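Slide 4. Keep this one short, they have just had lunch.

Start with the number from the Stallo brochure: 851 picks an hour. Then say what we got on the packing floor at Clirkcombe in January, which was 435 on a good shift. Don't be snide about it. Pause, let them do the math.

Orlandini's answer was training. So packers spent 30 minutes of every shift with a hand-held gripper, putting small things in boxes so the machine could learn from them. Ask the room: whose job description has that in it? Ours didn't. It does now, and the pay grade is the same. 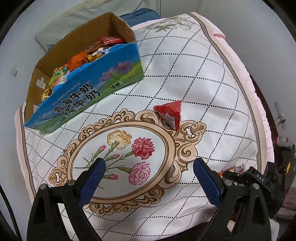
Slide 5: snacks in a reused milk carton, one red packet on the quilt.

Leave it up while you talk. Shiny wrappers, soft packets, no two alike. Anyone who has packed mixed orders knows the hand does this without asking the head. I have yet to see a sales deck that puts a price on that.

Slide 6. Rultura survey, 201 replies. Most people said the work was easier on the back. Give them that, it's true and I said so to management. Most also said they talk less, walk less and wait on the machine more. "Easier" is doing a lot of work in that report.

If someone asks about layoffs: none so far. But people who left were not replaced, and I don't know what else to call that.

Skip slide 7 if we're running over. Go to the hours chart and ask who picks up the jams at night.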